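landum: helpers for repeated-measures and mixed model summaries

landum is a small R package of wrapper functions for fitting linear mixed models over many outcome columns and collecting the results in one table. It was written for the Ceter group's reporting scripts and is kept separate so that other projects can call it. Model fitting is left to lme4; landum handles the loops, the labels and the export.

Installation

Install from the source archive with install.packages("landum.tar.gz", repos = NULL). The package needs R 4.1 or later, plus lme4, emmeans, dplyr and ggplot2. The sarantis theme package is optional and only changes plot fonts.

Functions

fit_lmm: Fits one mixed model for one outcome. Takes a data frame, an outcome name, a character vector of fixed effects and a grouping column. Returns the fitted object with the call stored as an attribute.

iter_fit_lmm: Runs fit_lmm over a list of outcomes. Models that fail to converge are returned as NULL and listed in the "failed" attribute.

get_lmm_table: Builds a table of estimates, standard errors and confidence intervals from the output of either function. Wald intervals are the default. Set ci = "boot" for parametric bootstrap intervals (1000 draws unless n_boot is changed).

get_contrasts: Pairwise contrasts at each visit, with Holm adjustment. The adjustment is applied within an outcome and does not carry across outcomes.

plot_lmm_means: Line plot of estimated means by visit and arm.
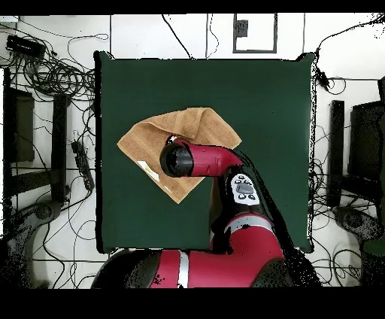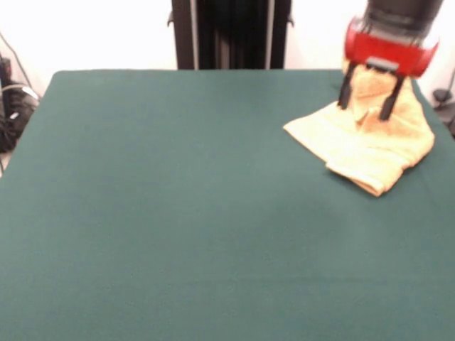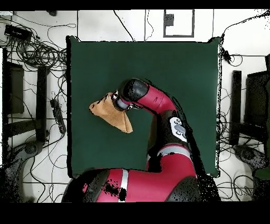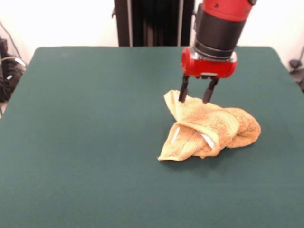
Bundled data

caston_long: Simulated data in long format, 1689 rows from 117 subjects. Columns are id, arm, visit, age, sex and 8 numeric outcomes (y1 to y8). Rows are dropped at random after the second visit, so the panel is unbalanced. y7 is right-skewed and should be logged before fitting. Do not use y8 for timing tests — it is close to constant and often gives a singular fit.

caston_wide: The same data, one row per subject. Missing visits are NA.

Basic use

fits <- iter_fit_lmm(caston_long, outcomes = c("y1", "y2"), fixed = c("arm", "visit"), group = "id")
tab <- get_lmm_table(fits)
write.csv(tab, "table.csv", row.names = FALSE)

Known issues

Factor levels with spaces break the row labels in get_lmm_table. Rename them first.

plot_lmm_means ignores the order of visit when it is stored as character. Convert it to a factor.

Bootstrap intervals are slow on the full list of outcomes. Parallel runs work on Linux and macOS only.

Changes in the July release

The argument rand was renamed to group. The old name still works with a warning. get_contrasts now keeps unadjusted p values in the column p_raw.

Contact

Maintainer: Lefteris Antoniadis. Bootstrap code and tests: Zineb Zerouali. Send bug reports with the output of sessionInfo() and a data frame small enough to paste.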